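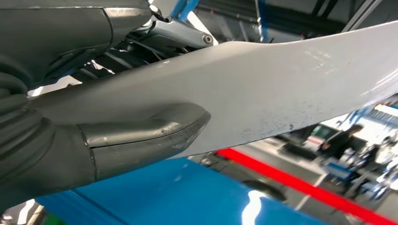 Skustovon Parents' Circle, Diary Pages

March 2021

Writing this in the kitchen while the pasta boils so it'll be short. (It won't be short.)

Allowance again. Whole day was allowance, start to finish. Nora wants hers raised, Elias wants his to exist. He's five. He has no idea what he'd do with it, he wants it becuase she has it. Fine, normal, I remember wanting my sister's braces.

Backing up. We started the chore money in February. I'd held out for years. My parents never paid us for anything, you cleared the table because it was the table and you'd eaten off it. But Nora turned 13 and everybody in her class has money, or says they do, and I got worn down. Jonas said let's just try it. So a list went on the fridge. Dishes, trash, vacuum the stairs, bathroom sink. A dollar here, fifty cents there. Very pleased with ourselves.

Week one, lovely. Stairs vacuumed without a word. I bragged to my mother on the phone, big mistake.

Week two, she asked what she'd get for bringing in the groceries. Wasn't on the list. I said you get groceries. She put the bag down. Really put it down, on the step, and looked at me like I'd tried to cheat her. I carried it in myself and was mad the rest of the evening, mostly at me.

And it's gone on like that. Everything's a job now. Feed the cat, is that a job. Cho has been fed by Nora since he was a kitten, she begged to be the one who fed him, and this morning she said feeding should be on the list if brushing is. I said brushing isn't on the list. She said well it should be. This was before coffee.

Then Elias. Put his shoes on by himself, came to me with his hand out. Palm up. I laughed and then I felt kind of sick about it.

Had to get them both logged in to school after that, it was a home day for both, and the Odiner thing wouldn't take Nora's password, three tries and it locks you out, and you have to write to the school and wait. She thought this was wonderful. Sat on the stairs eating cereal out of the box. I wrote to Ms. Bundgaard, who got back so fast I think she must sleep with the laptop. She's good. I'd have quit by now if I had that class.

Stupidly I'd mentioned the chore money in the parents' chat last night. Just asked, does anyone do this, how much. Went to bed. Woke up to almost 200 messages. Didn't read them all. Read too many of them. One camp says paying kids for chores ruins them for life, the other camp says not paying is unfair labor, somebody posted a chart. Somebody else posted a photo of their kid's savings, laid out on a bed, and I thought, does the kid know that's up here? Closed it. Opened it again at lunch. Why do I do that.

A few useful ones in there. Védís Bundgaard wrote me separately, as herself and not as the teacher she said, she's got teenagers of her own. At her house there's allowance and there's chores and the two never touch. Money comes on the first of the month whatever happens. Chores get done whatever happens. If chores don't get done that's a conversation but the money isn't part of it. Extra jobs, big ones, washing windows, clearing the shed, those you can get paid for if you ask ahead. I read it standing by the washer and thought yes, ok, and then thought, how do you get there from here when the list's already on the fridge and one of them has learned it by heart.

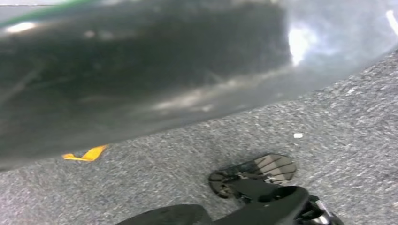 Smoky gray, a bit scuffed, lots of light coming off it.

Pasta done, eaten, back now.

So. Afternoon. Elias was hot. I'd thought he was whiny over the money and he was just sick, poor kid, 101 when I finally took it. Called the nurse line, they said fluids, keep him home, get him a test tomorrow to be safe. So tomorrow's gone. Told Jonas by text, he sent a thumbs up. A THUMBS UP. We will discuss that.

Put him on the couch with the blanket and the show about the trucks. And this is the bit I wanted to get down before I forget. Nora came down, locked out of school and bored, and she sat at the other end of the couch and put his feet in her lap. Didn't say anything. Got him water when he asked, then the other cup because it was the wrong cup, then a straw. Watched the truck show, which she hates. Hour and a half easy. I was on a work call in the hall with the door open so I could see them.

Never brought up money. I waited for it all evening, I'm ashamed to say. I had the answer ready too, a whole speech. Never needed it, she went up to her room and shut the door and played the same song over and over like every other night.

I don't know what to do with that. Don't want to make a big thing of it, she'd die. Said thanks for sitting with him. She said with who. Then "oh. yeah."

Grandma Steinarsdóttir called in the middle of dinner, Valdemar next door's aunt, not our grandma but the kids call her that, wanting to know if we'd be coming to Turkia for Easter if things are open. Told her no clue. She asked what was new, I told her about the allowance, and she said when she was a girl she got paid in fish. Couldn't tell if that was a joke. Valdemar Steinarsdóttir himself came by later for the ladder and I asked him, and he doesn't know either. He said his own parents gave him a lump every fall for clothes and that was it for the year, if you blew it on one jacket you had one jacket. He blew it on one jacket. Told me about the jacket for quite a while. Ladder's been gone since and I need it for the gutter, note to self.

Jonas got home late. We talked about it over the dishes, (his dishes, I was sitting down). He's for keeping the list. Says she's working more than she ever has and who cares why. Says at his first job nobody asked him if he loved stacking crates. I said a house isn't a crate job. He said it kind of is. We went around like that. He's not wrong that the stairs are cleaner, they've never been so clean. But I don't want to be the boss of her. I mean I am the boss of her. I don't want to be the payroll.

Where we landed, sort of:

List comes down at the end of the month. She gets told ahead, no surprises, and she gets to argue, which she will.

Flat amount on the first. Same as she's making now, more or less, so it isn't a pay cut. Haven't worked out the sum, Jonas wants to do it on the good calculator, let him.

Elias gets a little bit too. Coins. He can have the jar with the blue lid once I get the buttons out of it.

Cho is not a job.

Big stuff gets paid. Gutter maybe, not the ladder part, the picking up the leaves part. The car inside. That closet.

What I still don't know is what happens when she just doesn't do the dishes. Védís said a conversation. I have had conversations with Nora. They're me talking and her looking at a spot next to my ear. Jonas said dishes first then phone, but that's just a different kind of pay isn't it? Maybe I ask her. Ask her what she thinks should happen. She might be tougher than us, she was brutal about Elias and the marker on the wall.

Also should I answer the chat. Somebody's asked me what we decided, with the little eyes. I'm not going to. Or I'll say we're still thinking, true enough. I don't want her reading about her own allowance on some other kid's mom's phone, and they do read them, the kids, Nora told me so back when the thing with the lunch photos happened. Wish I'd thought of that before I asked. She's named in it and everything. Might delete my first message, if it even lets you after this long.

Elias woke up just now, went up, gave him the next dose and changed the pillowcase. Cooler I think. Hard to tell with your hand when your hand's been in dishwater. Will take it again before I go to bed.

For tomorrow. Test for E, call first. Tell work. Odiner password, chase if nothing by noon. Straws, he's used them all. Ladder. Bananas. Thank-you note to V.B., a real one on paper, I've got those cards somewhere, in the drawer with the batteries probaly.

Cat's yelling. Somebody forgot to feed him and I think it was me.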